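Call for participants: evening study on sleep, shift work and meals

The Mallen Sleep Study is looking for adults who work nights or rotating shifts to take part in a study of meal times and sleep. We want to know whether the hour at which people eat their main meal changes how well they sleep afterward. No change to your job or your normal diet is needed.

You can take part if you are over 18, have worked nights for at least 3 months, and live close enough to Olora to visit our office on Bittencourt Street. You can't take part if you are pregnant, are being treated for a sleep disorder, or take sleeping pills more than once a week. If you are not sure about a medicine, ask us before you sign up.

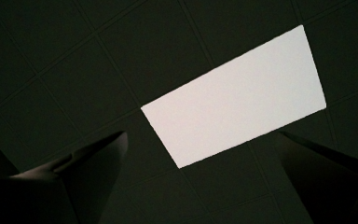

Ceiling tiles and light panel.

What we ask of you

The study lasts 46 days. During that time you will keep a food and sleep diary, on paper or on your phone. Each entry takes a few minutes. Write down when you ate, what the meal was in general terms ("soup and bread" is enough), when you went to bed and when you got up. Please fill it in the same day. Entries written from memory a week later can't be used.

You will also wear a wristband at night. It records movement and light. It does not record sound or location. Take it off for the shower and put it back on before bed. 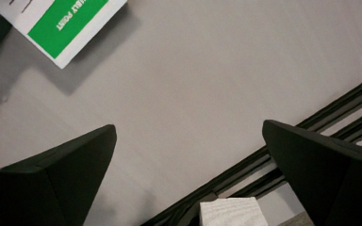 Light grayish-beige surface, with black gripper fingers on either side.

There are two office visits, one at the start and one at the end. At the first we measure height, weight and blood pressure, go over the consent form, and hand out the wristband. Plan on an hour. The second visit is shorter — mostly a talk about how things went and a few forms. We have appointments early in the morning for people coming straight off a shift. 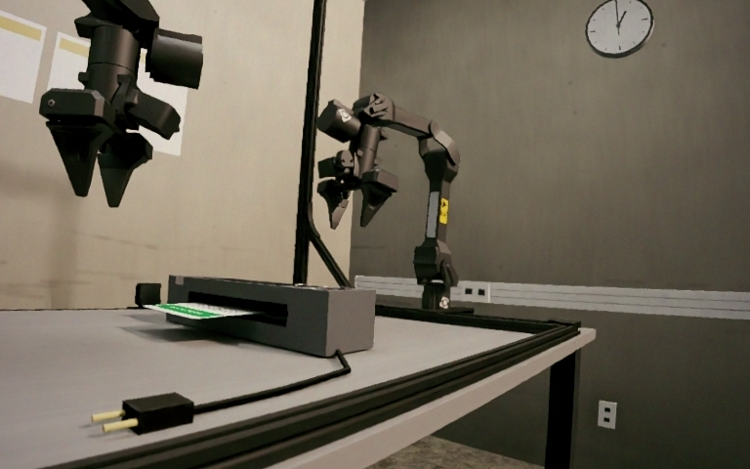 Bring a photo ID and a recent work schedule to the first visit. You may black out your employer's name. Parking is free behind the building, and the Jerkell bus stops at the corner.

Pay

You will receive $50 after the first visit and a further $10 for each full week of diary entries, paid by check when you return the wristband. You may leave the study whenever you like and keep what you have earned up to that point.

Your diary is stored under a code number. Your name is kept in a separate file, and we do not share anything with employers.

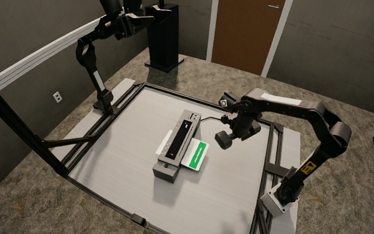

Posted by the Mallen Sleep Study office, 1/9/25

To sign up, call the office or fill out the short form at the front desk. Leave a phone number and the best hours to reach you — we know many of you sleep during the day. We will call back to go through the health questions and set a time for the first visit. Calls are returned on weekdays. If the study is full, we can put you on the list for the next group, which starts in September.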